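The Kulluver Bell

My aunt wrote that the job was mine if I could be in Kulluver before the clocks went back, so I packed one bag and went. Two trains, then a bus that smelt of oranges, then a ferry with nine passengers and a goat. I loved every minute of it! I was twenty-six and had never lived anywhere you could hear the sea from bed.

The job was ringing the bell. Kulluver has a harbour with a mouth so narrow that the boats come in one at a time, and when fog sits on it they need a sound to steer by. There is a proper foghorn up the coast at Celtbridge, a great mournful thing, but it only tells you that you're near land. The bell tells you where the gap is. Two strokes, a breath, two strokes, a breath, and you keep going until the last boat is tied up.

The bell is called Demon. I had expected something huge and black, and what I found at the top of the tower was a green old thing no taller than my hip, with a chip out of the lip and a row of letters worn so smooth that I had to read them with my fingers. My aunt said it got the name because it once rang by itself all through a January storm and scared the minister into a ditch. She told me this with such delight that I decided on the spot to believe it.

There were 31 steps up to the bell floor. She had rung it for most of her life and her knees had finally said no to them, so she stood at the bottom that first afternoon and shouted instructions up through the hatch. Don't pull, lean. Don't look at the rope. Listen for the end of the note before you ask for another one. I rang like somebody falling downstairs, and two streets away a dog joined in, and she laughed so much she had to sit on the mounting block.

I practised on a bit of rope over the kitchen door with a sack of potatoes tied on the end. Lean, breathe, lean, breathe. My aunt cooked and called out the time with a spoon on the edge of the sink, and we had soup nearly every night because soup could be left if the fog came down.
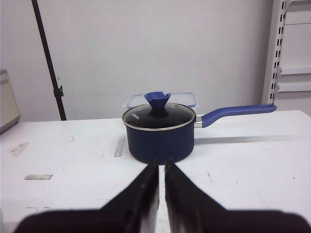

It came down in November, at twenty past four, while we were arguing about dumplings. One moment there was a hill outside the window and the next there was just white. My aunt turned off the gas and handed me my coat without a word.

Seven boats were out. I knew them all by then, and I knew which one would be last – the Ķēniņš, a stubby blue crabber that had come over from the Baltic years before and never been given a new name, though half the harbour couldn't say the one it had. She was always last. She went furthest and she had the oldest engine.

I climbed up and took hold of the rope and leaned. And Demon spoke! I don't know how else to put it. All those weeks I had been hitting a bell, and that evening the note rolled out over the roofs and I could feel it go, right down through my boots, and I waited for the end of it and asked for another.

Up there I couldn't see the water. I couldn't see the street. I heard the first engine come through the gap, then voices, then the second. My hands went from sore to hot to nothing much at all. Someone came up and put a scarf round my neck and went down again, and I never found out who.

Six boats. Then a long time with only the bell in it.

I must have rung 200 pairs after that sixth boat, listening so hard between them that I began to hear engines in the wind, in the gutter, in my own ears. I thought about stopping to listen properly. Lean, my aunt shouted up through the hatch. She had been standing there the whole evening on her bad knees.

So I leaned, and at the far end of the note, where it thins out and you have to hold your breath to follow it, there was a cough. Then another. Then the slow, daft, beautiful knocking of that terrible old engine, coming straight for the gap.

I kept ringing until they shouted that she was tied up, and then I rang twice more because I wanted to.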